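16 April 2025 – Gerkum cell, T-shirt folding, bimanual teleop

Target for the set is 100 episodes per garment, 4 garments. Black tee first. Fixed view plus wrist view logged for each episode.

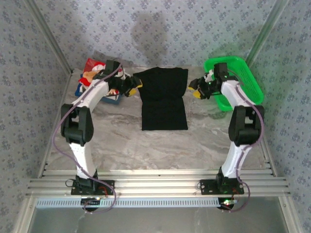
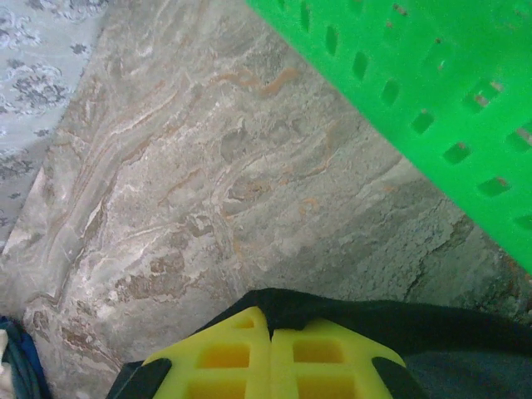
Anisa Nair objects to the fixed garment order: she wants it shuffled every 5 episodes, or the policy will learn the session and miss the fold. Fair point. Script change is small – will do it before the next block.

Open: trim idle steps at episode start. Check wrist exposure on dark fabric.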